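**Ticket:** intermittent grip loss, right hand, plate pick and place
**Rig:** Stondeo bench, two arms, Larnetti hands on both sides
**Opened:** October 5, 2019
**Status:** open, workaround in place

**Symptom**

Right hand closes on a small rounded object, reports contact, then drops the grip command partway through the lift. No fault on the arm controller. The hand log shows `GRIP_RELEASE` with no matching request from the planner. Left hand runs the same sequence without trouble.

**Setup**

- Controller: Priltau, stock firmware
- Hand control loop: 600 Hz
- Grip current limit: 28 percent
- Objects: lavender plate, teal mug, toy pumpkins, small orange items
- Cameras: head view plus one on each wrist

**Log**

1. Power cycled the right hand only. Fault came back on the fourth pick.
2. Swapped the hand cables left to right at the controller. Fault stayed with the right hand, so the controller port is cleared.
3. Went back to the cable as routed and checked the strain relief. It was tight at the wrist joint — rerouted with more slack. No change.
4. Raised the current limit from 28 to 35 percent. Fewer drops, but the fingers now mark the softer objects. Set it back.
5. Replayed the recorded run, 2,769 control cycles, against the hand log. Every release lines up with a gap in the contact signal on the upper finger. Longest gap is 12 cycles. The controller reads a gap over eight cycles as an empty hand and opens.
6. Raised the gap threshold to 20 cycles. Ran the full sequence three times with no drops.
7. Fitted the Cho two-finger hand from the spare arm and ran the same picks at the original threshold. No gaps logged. It is slower to close and needs a wider approach, and it can't take the mug by the handle from the side. Not a replacement for this task. Larnetti hand refitted.

**Finding**

Contact sensing on the upper finger drops out when the load sits on the tip only. A grip farther down the finger pad reads clean. Threshold change hides the problem and delays the response to a real miss by 20 ms, which is acceptable at current speeds.

**Still to do**

- Bench test the upper finger sensor with a fixed weight at the tip
- Ask Larnetti if the June sensor revision covers this
- Shift the grasp point inward in the planner and rerun at the eight-cycle threshold
- Check the wrist camera exposure. White tabletop is washing out the edges of small objects

**Attachments** 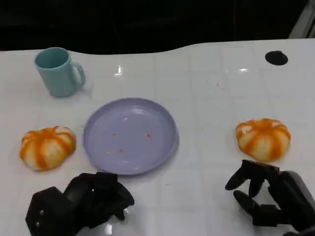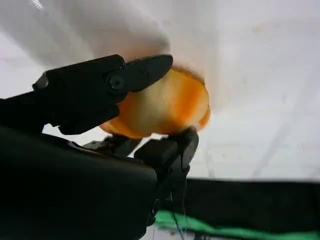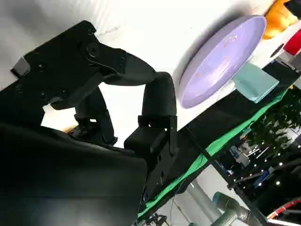
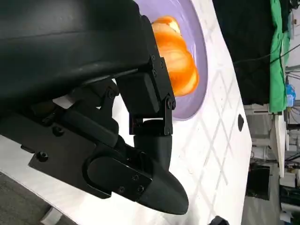
*Head camera first, then three wrist or gripper camera views. Second image has an orange object held between the fingers.*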